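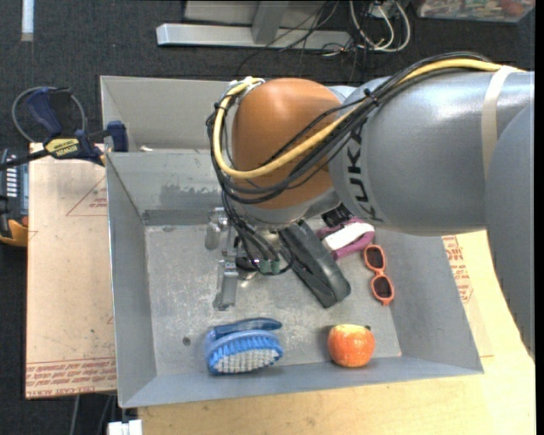

Slide 2: Who I am and why I have opinions about handouts

Say hello. Wait for the people at the back to find chairs.

I have written museum labels for nineteen years. Before that I wrote the leaflets that come folded inside cold medicine, and my mother still thinks that was the better job. More people read them, for a start.

Today is about labels: the small cards next to things. Forty minutes, then questions, then the good cookies, if the morning session left us any.

Slide 3: How long people look

Ask the room: how long does a visitor spend on one label? Take three guesses. Somebody will say a minute. Be kind.

When Stefaniia Marchuk and I sat on a bench in the Tretden town museum and timed people, the usual answer was the time it takes to find out whether the label is long. If it is long, they look at the object. If it is short, they read it and then look at the object. Either way the object wins, and I have made my peace with that.

(Don't tell the story of the man who read every label twice. He was checking for his grandfather. It takes six minutes and I get upset.)

Slide 4: The butter churn

Read the old label out loud, slowly, all of it. It runs to 195 words and the word "butter" first turns up in the third sentence. The opening is about land reform.

Then read the new one:

"You pushed this up and down for half an hour. If the cream was too warm, you did it for longer."

Pause here. Usually a laugh. If there's no laugh, drink some water and go on.

Point to make: the curator was not wrong about land reform. It went into the booklet, where up to 300 people a year can find it if they want it.

Slide 5: Words I take out

Vernacular. Utilized. Artifact, when it's a spoon. "Would have been," as in "this would have been used by farmers." Was it or wasn't it? If we don't know, the label can say so. Visitors like it when a museum doesn't know something – they tend to lean in.

Also "iconic." I have now met an iconic gate, an iconic soup tureen, and in Kikis an iconic drain.

Slide 6: Numbers

Catalog numbers belong in small type at the bottom. At Yeom, object 2356 had its number printed larger than its name for eleven years. Children called it by the number. It was a sled. When we fixed the label we got a letter of complaint, which I have framed.

Slide 7: Working with the curator

Ye-rin Ji has asked me to be fair in this part, so I'll try.

The curator knows more than you do. The curator has also been saving up this knowledge since graduate school and sees your little card as the last boat off the island. Let them write the long version first. Thank them for it. Then ask which sentence they would say out loud to a nephew. Nine times out of ten that is the label, and they wrote it themselves, so there's no fight.

The tenth time there is a fight. Bring a printed draft at full size and tape it to the wall at the real height. Small type loses arguments on its own once somebody over fifty has to bend down for it.

Slide 8: Try it now

Pairs. Four minutes. Take something out of your bag and write its label in under thirty words. No history of the zipper, please.

Read out three or four. If the keys get picked again, ask what the oldest key opens. It's always a door they don't have anymore, and that's the label.

Slide 9: Reading list and questions

The list is on the green sheet. The Jovau style guide is the only one I'd pay for. Skip chapter four.

If they ask about QR codes: yes, fine, but check next September whether the page still exists.

If they ask about audio guides, point at Ye-rin.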